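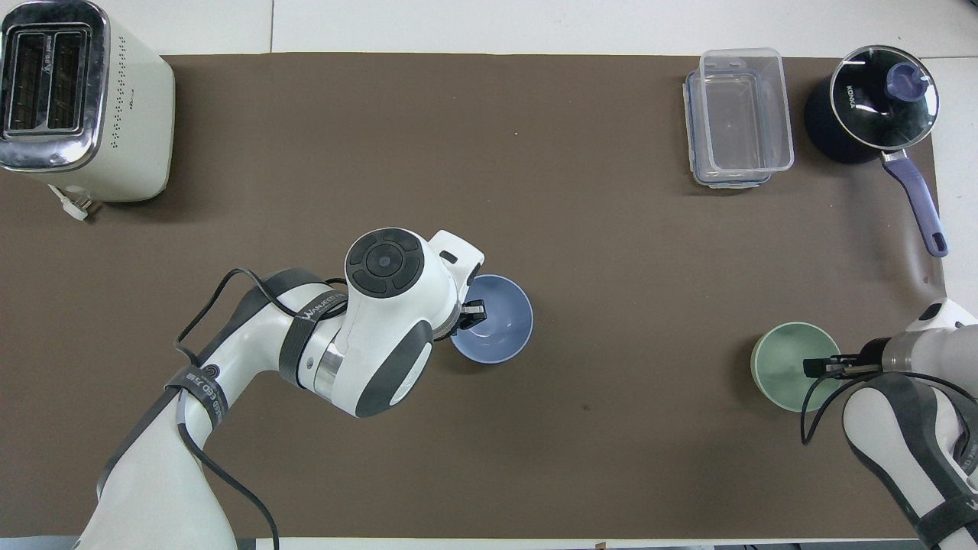

Toaster, storage container, saucepan with its lid on, blue bowl.

**1/** I moved into a one-room rental in Doststead in November. A few people asked what it costs to set up a kitchen from zero and what I'd skip. Long thread, mostly about food and money.

**2/** My budget for the kitchen was 3,000. The store checklist I was handed came to just over 4,000, and that was before any food. I crossed off the knife block, the pan set, the salad spinner and the second set of plates.

**3/** One saucepan with a lid does most of the work. Rice, oatmeal, soup, eggs, pasta for one. If you cook for two, get the next size up. I cook for one and a small pan is fine.

**4/** Buy one decent knife. My first one was from the discount bin at Plovum and it wouldn't go through an onion. I replaced it inside a month, so I paid twice.

**5/** Toast counts as dinner. Beans on toast, egg on toast, cheese and a sliced pickle on toast. I keep the bread in the freezer and take out 2 slices at a time. It goes in frozen, one notch higher on the dial.

**6/** Containers: get one shape and stick with it. I had a drawer of mixed ones from my aunt Genowefa and no two lids fit the same box. I gave them back to her. She was pleased to see them.

**7/** Food I buy every week: eggs, onions, carrots, a cabbage, bread, plain yogurt. Every month: rice, lentils, oil, canned tomatoes, tea. The cabbage lasts the longest. Half goes in soup and the other half gets fried with caraway.

**8/** Soup, since Kacper Tokarz asked. One onion, two carrots, a cup of red lentils, a can of tomatoes, water to cover, salt. Simmer for 20 minutes. Vinegar at the end. Makes enough for today and two lunches.

**9/** Where to look: the Nowakowski secondhand shop behind the bus station gets house clearances. Go in the morning. Bowls and mugs are cheap there, and the baking pans are usually fine after a scrub. I'd leave anything nonstick.

**10/** Check your outlets before you buy anything that plugs in. My kitchen has one double outlet and the fridge uses half of it. The kettle and the toaster take turns.

**11/** Still don't own: a colander, a grater, a microwave. I drain pasta with the lid held a little open. The grater is next on the list.

**12/** Zuzanna Witkowska wants to know about dishes. I wash up right after eating. The sink is too small to do it any other way.

**13/** Final total was a bit under budget, and the leftover went on a bag of rice and a dish rack. I'll post the lentil patties tomorrow if I get them to hold together.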